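Before We Spend on a Kitchen Robot: Notes and Pictures from the Praltcombe Planning Round

Our housing group has been asked to decide whether to put money toward a robot arm for the shared kitchen at Praltcombe. The sales material is lovely. I have been buying equipment for shared buildings long enough to distrust lovely sales material, so this page collects what we have so far, with the budget lines set next to it. If you are planning something similar, take what is useful and check the rest against your own building.

The kitchen has 30 regular users and a habit of wearing things out. Doors sag. Knobs come loose and go missing. Any machine that goes in there will have to deal with whatever is on the cabinets that month, and our cabinets came from three different refits.

We looked at two offers. Folus sells the arm and the gripper together and wants a yearly support plan on top. Peixoto sells the arm alone and lets you choose the gripper, which sounds cheaper until you add up the mounting plate, the cables and the second visit. Both quoted us for "everyday household tasks." Neither put a list of those tasks in the quote. I asked for one in May and I am still asking.

What follows is a simulated cabinet task. Simulation is a fair place to start. It costs very little compared with a broken door, and you can try an awkward handle without ordering one. It is also where every machine I have ever been shown looked its best, so I read it as a statement of what somebody hopes to do. 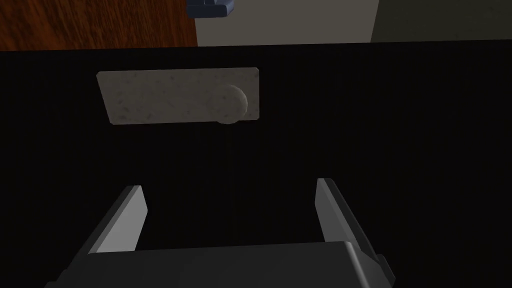

Image: Praltcombe Shared Kitchen planning pages. Computer rendering, free to reuse with credit.

Fingers open, with the round knob on its speckled plate still farther up the black panel. Most of our budget argument comes down to getting from one to the other.

I like this one for planning because the hardware is so plain. A dark, flat surface and a pale fitting that stands out well against it: if I were choosing cabinet fronts to make life easy for a camera, I might choose these. Our own lower doors are cream with cream pulls, and they have a shine on them by the end of a busy evening. I would want to see the same reach tried on those before anyone signs.

The knob shape matters too. A rounded knob gives two flat fingers less to hold than a bar does. That may be fine. It may also mean softer finger pads, and pads are a consumable, and consumables are where a quote that looked reasonable in spring turns into a nuisance by winter. Ask for the price of a set, and ask how long they expect a set to last. Get both in writing.

Some questions the rendering can't settle, which I have sent to both sellers:

How hard does the door pull back? Two of ours stick. A simulated door is as stiff as the person who set it up decided it should be.

What happens when the fingers miss? I want to know whether the arm stops, tries again, or keeps pushing. I would also like to know who gets the call when it stops with a door half open and people waiting to make dinner.

Does it need everything where it was yesterday? Ours is a kitchen where the trash can moves.

Who pays if a knob comes off in the gripper? Folus says "normal wear." Peixoto has not answered.

Now the money, as far as it goes. We have set aside 250 dollars for replacement knobs, plates and screws, whatever we decide about the robot. That line stays. The cabinets need it anyway, and if we make all the lower fittings match, any machine we buy later has an easier job – and so do the people with sore hands, who have asked for larger knobs more than once.

The trial is a separate line. Zestthorpe, the building across the canal, has offered to split a short rental with us. I am in favor, with conditions. The arm should work on our doors, with the doors as they are. I asked for 70 attempts spread across 11 fittings, including the two doors that stick, and I want the failures written down along with the successes. A seller who will only show the good fitting has told me something about the others.

I have left staff time as its own line too, because it keeps disappearing from the quotes. Somebody has to clear the floor, start the machine, watch it and put things right afterward. If that takes longer than opening the cabinet by hand, we should say so in the report and stop there. For one of our residents, who can't reach the lower cabinets at all, the sum may come out differently, and that case deserves its own trial with her in the room.

Things I have crossed off for now: the extended warranty, the second gripper, the "smart kitchen" package with its monthly fee, and the training day for a machine we don't own. The sellers can bring them back when they have answered the four questions.

If you have bought an arm for a shared kitchen and kept your receipts, I would very much like to see them. Repair bills are especially welcome. Brochures I have plenty of.

The next update will go up once the rental terms are agreed. Fitting sizes for the lower cabinets are on the notice board by the pantry, and corrections can be penciled in beside them.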